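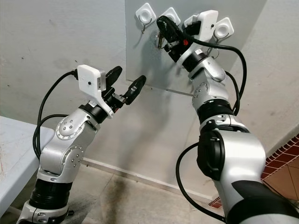
Ticket 200: Grey wall panel rattles when the hallway door closes

Status: Open (was Closed, was Open)
Priority: Low, according to the system. The people who sit next to it have filed other opinions.
Site: Nilier building, ground floor, Room 9
Opened: Feb 16, 2020
Assigned to: Pavithra Pai

Problem as reported
The pale grey panel on the wall buzzes for a second or two every time somebody lets the hallway door swing shut. It has done this since the door closer was replaced. Reporter describes the sound as "a bee in a cookie tin" and would like it to stop before the bee has a family.

Things already tried by the reporter
Pressing on the panel with one hand while a coworker slammed the door. Noise stopped.
Letting go. Noise came back.
A folded sticky note under one edge. Worked until lunch.

Log

Entry 1
Went down and listened. Confirmed. The buzz is real and it comes from the panel side of the room, though with the door going it's hard to say whether the panel is making the noise or only passing it along. The wall there is whitish and slightly scuffed. I would ask that nobody add to the scuffs in the name of testing.

Entry 2
Checked the building drawings to find out what is behind the panel. The drawings show a blank wall. The older drawings show a window. I have decided not to look at the third set.

Entry 3
Asked Zesedex, who fitted the new door closer, if the closing speed could be set lower. They said yes, and that it had been left on the factory setting "for the customer to enjoy." Turned the speed down a quarter turn. The door now closes politely. The buzz is shorter and quieter but still there.

Entry 4
Closed the ticket on the grounds that quieter is a kind of fixed.

Entry 5
Ticket reopened by reporter, 50 minutes later, with a sound recording attached. It is a good recording. You can hear the door, the buzz and then a person sighing.

Entry 6
Took the panel off for a look. Behind it is a shallow space with a bit of old conduit that goes nowhere and is held by one clip where there used to be 2. The loose end taps the back of the panel when the wall shakes. Pushed it clear with a finger, had the door slammed, no buzz. Moved it back, had the door slammed, buzz. I repeated this more often than I needed to.

Entry 7
Ordered a clip from Bošković. The minimum order is a bag. If anyone on site needs conduit clips between now and retirement, please see me.

Entry 8
Wrapped the loose end in foam tape for the time being and put the panel back. Wiped the finger marks off the front while I was at it. No buzz on a normal close. On a hard slam there is a faint tick, which the reporter says they can live with "for a week, in good faith."

Cause
Loose conduit behind the panel, made audible by a door closer with too much enthusiasm. The panel itself did nothing wrong and was blamed for all of it.

Still to do
Fit the new clip when the bag arrives. Take the foam tape out again, or it will still be in there in May and somebody will open a ticket about the smell.
Find out who owns the conduit. The Pruvuvum phone system used to run through this side of the building, so I have written to the telecom desk to ask if it can just be cut out. They replied with a ticket number.
Touch up the wall - the paint code on file is "white," which narrows it down less than you'd hope.

Note to reporter
Please leave the sticky note off. If the buzz comes back, add the time and whether the door was slammed or closed by a civilized person. No more recordings needed, the first one is very clear.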